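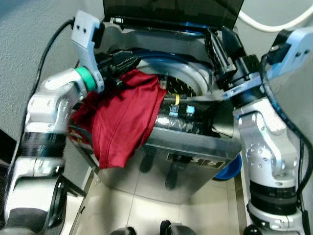 Top-loading washer with red garment at the front edge.

Cetari Inlet Hose Set, Top-Load Washers
Part no. CT-137

Replacement fill hoses for top-loading washing machines with separate hot and cold valves. Sold as a pair, one red stripe and one blue stripe.

Construction: EPDM rubber with braided polyester layer
End fittings: 3/4 in. female garden hose thread, brass
Washers: installed, spares included
Working pressure: 137 psi max.
Bend radius: 9 in. min.
Warranty: 30 months

Installation
Close both supply valves and unplug the washer. Drain the old hoses into a bucket. Hand-tighten each coupling, then turn a further quarter turn with pliers. Do not use thread tape on hose couplings. Open the valves slowly and check for drips. Check again after the first full cycle.

Not for use with steam dryers or recirculating hot water lines.

Ships from Furkulthorpe in 14 days if out of stock. Trade orders: Verna Thibodeaux, Grarham counter.

Spec sheet revised 2022-09-14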